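**Cloth folding demos: how messy do you let the starting pose get?**

**stamatia_k** – December 4, 2020

Hi all, it's been a while since I posted and I hope everyone is keeping well. We're gathering folding demos for the Koltard policy (wrist camera, one arm, one person teleoperating) and I have a question about how much to stage things before pressing record.

So far we have 380 episodes. Hongmei Duan did most of the early ones and she is wonderfully tidy, so nearly every garment starts flat with the sleeves out. The policy does great on those, and then I drop a jacket on the table any old way and it pokes at it like my cat with a cucumber. So now I'm tossing the clothes before each episode, and my success rate as an operator has gone way down, and I'm not sure whether I'm making the set better or just filling it with my own fumbling.

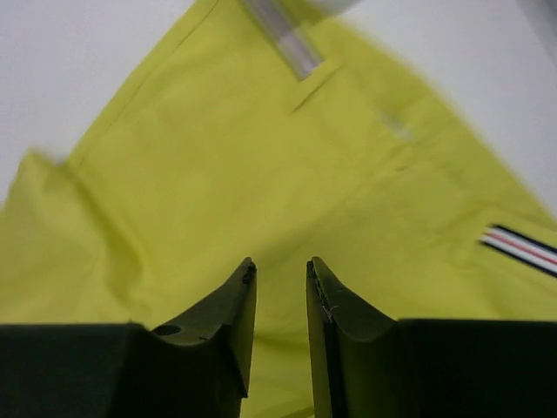 My own feeling is that the starting pose matters more than the number of garments, but I'd love to be talked out of it, since tossing and re-tossing is slow going. I've been keeping the clothes in bright solid colors so the outline against the table is easy to find, and the yellow-green one is the best of the bunch for that. It has a striped tab on one side in navy, white and red, though, and I do wonder if the policy will latch onto that tab and forget about the edges altogether. Has anybody seen that happen?

---

**jurić_v**

Hello Stamatia! Yes to the tab worry. We had a towel with a red corner in the Lullitine set and the policy learned "go to red corner" beautifully. Give it a plain towel and it just hovered. Ours was only 15 episodes out of the whole lot and it still showed up, so I'd either drop the garment or mix in plenty of others with trim in different places.

On tossing, I'm going to disagree a little. I'd keep Hongmei's flat starts as they are and go up in steps, first one corner turned over, then two, then a proper heap. Random from day one gave us a lot of demos where the operator was hunting around for an edge, and the policy picked up the hunting.

---

**kalliopi.kok**

I have to stick up for tossing here, sorry Vasilis, you know I'm fond of you. Hunting is part of the job! If the person never has to look for an edge, then where is the policy supposed to learn it from? What helped us was cutting the really lost episodes, anything over 24 seconds before the first grasp, and keeping the rest, warts and all.

And please, Stamatia, go easy on the arm speed. If you sweep the wrist over the cloth your images smear and then the edges you chose that nice color for are mush. I tell every new operator to move, pause for a breath, then close the fingers. It feels silly for the first hour and then you stop noticing.

---

**jurić_v**

Kalliopi, I'd agree with you if all operators were as patient as yours :) Ours were students in June with the windows open. The pause, yes, I'm with you on that completely.

---

**raptis_a**

Jumping in from the Ivatent side. We split the difference and I've been pretty happy with it: each operator does half staged, half tossed, and writes down which is which in the episode notes. Then when training goes sideways you can pull one half out and look. Without the notes you're stuck arguing about it, like these two dears.

One small thing, check your finger pads every morning. Fuzzy or lifting pads grab thin cloth differently, and we had a stretch of 26 episodes that didn't match anything else until we swapped them.

---

**stamatia_k**

Oh, these are all so helpful, thank you! The pads, yes – the inner edge on the right finger is looking frayed and I've been putting it off. I'll order some today.

I think I'll do Anastasia's half and half, with the notes. Kalliopi, does your cutoff count from when the arm starts moving or from when recording starts? I tend to dawdle a bit at the beginning.

---

**kalliopi.kok**

From first motion. Trim the dawdling, we all do it.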